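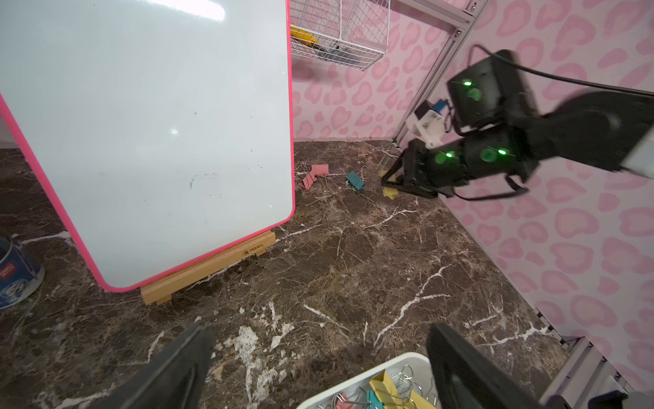 I finally got a whiteboard for the counter. I had been writing grocery lists and reminders on the backs of envelopes, and the envelopes kept ending up in the recycling with the lists still on them.

The one I bought has a pink frame with rounded corners and sits in a light wood stand with "Mapes" printed on the front. I saw a bigger one at Nikness first, but that kind has to be screwed to the wall, and I didn't want holes in the pink leopard print. Putting that up took me most of a weekend in March and I'm not doing it again.

I've had the board for a couple of months now and I have some opinions.

The size is good. I can fit the week's dinners on the left and the shopping on the right, with a strip at the bottom for phone numbers and whatever else comes up. I tried a smaller one a while back and ran out of room by lunchtime.

The stand is fine. It holds the board at a slant, so you can write on it without picking it up if you don't press too hard. For anything longer I take the board out and lay it flat.

The surface is where I have complaints. It wipes clean if you get to it the same day. Leave something up for a week and you get gray smudges that a dry cloth just pushes around. Margit Kelemen told me to go over old marks with a fresh marker and wipe while it's still wet, and that does work on most of them. There are a few little dark specks that I've given up on. I also tried a spray from Nimex that I already had under the sink. It left a film and the marker skipped over it for days, so I went back to a damp cloth.

The other thing is glare. It's a glossy board, and the light overhead bounces off the top of it. I've started writing lower down — the top line is for things I don't need to read from across the room.

The counter is the brown marble one with the white veins. I wipe it before I put the board back, and I still miss crumbs because the pattern hides them. Lewis Urquhart has a plain white counter and says he'd trade. I told him to come and look for a dropped peppercorn on mine first.

The wire basket up on the wall is staying. I thought about taking it down to make room, but the board fits under it okay and I'd only have to find another place for what's in it. Cans are another matter. They come out when I'm cooking and then stay out, and I'd like a narrow shelf for them. Gizella Oláh has one she isn't using and I'm going to measure it next time I'm over there.

Dinner tonight is soup. It's on the board.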